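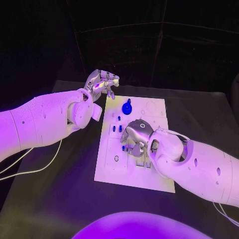
Peg Board Gallery, Aston workshop

We love a good task board, and the Plotus is our favorite yet! White plate, blue parts, and plenty of slots and cutouts to puzzle over.

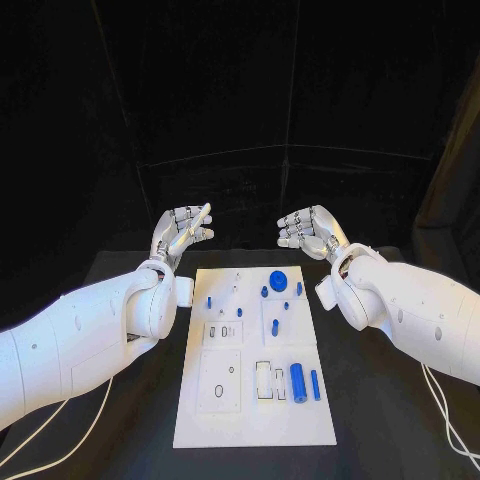 Do the parts have to go in a set order?
Any order is fine, so start with whichever piece you like best.
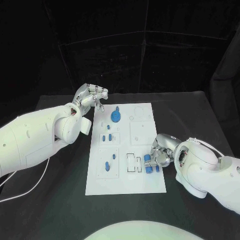

We're already sketching the next board (Vida, planned for February), and it gets even more pegs. Can't wait!
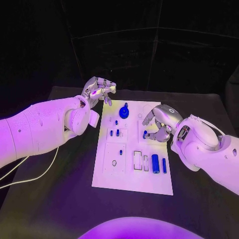

Small blue peg, just above the board.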